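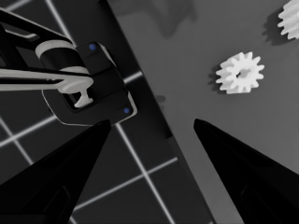
Page last changed: 7 March 2020

Robots that build gearboxes: what we saw at the Luvstead open day

Written up quick before I forget it all. For anyone who didn't get to go, and for anyone who went but spent the whole time in the biscuit queue.

First thing. The robots were on a big screen. Whole thing happens inside a computer! It's called a simulation, a bit like a game, with pretend arms and a pretend table. The arms still have to do the job properly though. If they let go of a part in the pretend world, it falls, same as it would on your kitchen floor.

What's the job?

Putting gears together. A gear is a wheel with teeth round the edge. Put two side by side so the teeth fit in the gaps, turn one, and the other one turns too. The opposite way! Try it with your fingers: lock them together and roll your hands.

Gears are in loads of things. Bikes (sort of, they've got a chain inbetween). Wind-up toys. Whisks with a handle. Old clocks.

A small gear with 8 teeth driving a big one with 160 teeth has to go round 20 times before the big one goes round once. Slow but very strong. Good for lifting.

Why two arms?

Same reason you've got two. Try doing up a jar lid with one hand. One arm can hold the bottom bit steady and the other can bring the next part over. Some of the views were from down by the fingers, so you got the table the way a gripper would see it. Pointy black fingers, white parts, that's your lot.
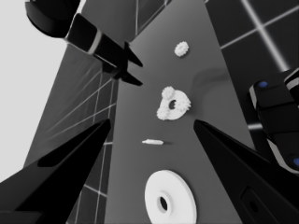

Dilwyn Prothero wanted to know whether the robot gets bored, and could it please do his maths after. No and no. A robot doesn't get bored, it hasn't got feelings about gears or anything else. And it only does what it's been set up or taught to do, so a gear robot would be hopeless at fractions. Good question though Dilwyn.

How does it know what to do?

Two ways, mainly.

One: somebody writes down every move. Go left. Down a bit. Close fingers. Fine if the parts are always in exactly the same spot. Not fine if a gear is a tiny bit over to the side, because the fingers shut on nothing.

Two: it learns from examples. A person does the job while steering the arms, over and over, and the computer keeps every try. The Zonmont team told us they like to have 100 tries before they even start the teaching part. They had 178 saved up for this one. Then the computer looks for what the good tries had in common. Bit like you learning to catch a ball, only you didn't need anyone to save it in a file.

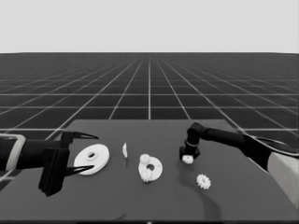 Two arms, one table. The right-hand one has got hold of a small gear.

The hard bits (for a robot)

Picking up small things. You can feel a pea between your fingers without looking. Lots of grippers can't feel much at all, so they have to go by what the cameras show.

Lining up. To get a gear onto a pin the hole has to be right over it. Just a little bit off and it jams or tips over. Then you start agian.

Teeth. Even when the gear is in the right place, the teeth might bump into the teeth next door. You'd give it a wiggle without thinking. A robot has to learn wiggling.

Not bashing into each other. Two arms, one table, so each one needs to keep out of the other one's way.

Why use a pretend one?

Nothing breaks. Parts can't roll under the cupboard. You can put everything back to the start in no time and go again, and you can do it at night with the lights off. Real arms cost a lot and they're heavy too. Later on, what was learned on the screen can be tried on real arms, and that can go wrong in all sorts of new ways. Real tables wobble. Real light changes.

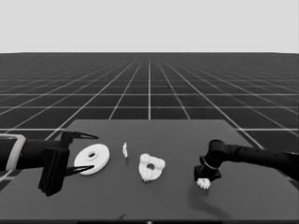
Left gripper open by the disc, right arm down at the small gear.

Have a go at home

You need: a tray, a pencil, some big washers or cotton reels, two clothes pegs.

Hold a peg in each hand. You are only allowed to touch things with the pegs. Get someone to hold the pencil upright on the tray. Now put the washers on it one at a time. Then try with one eye shut. Much harder!! Swap over so the pencil person gets a turn.

Words to know

Gripper: the hand part of a robot arm.
Simulation: a pretend version inside a computer.
Mesh: when gear teeth fit into each other.

Next one is in August, at the Probert hall again I think, will check. Gwilym Mostyn has the sign-up sheet. If you borrowed a Jandulberg gear kit to take home please bring it back with ALL the pegs in the bag.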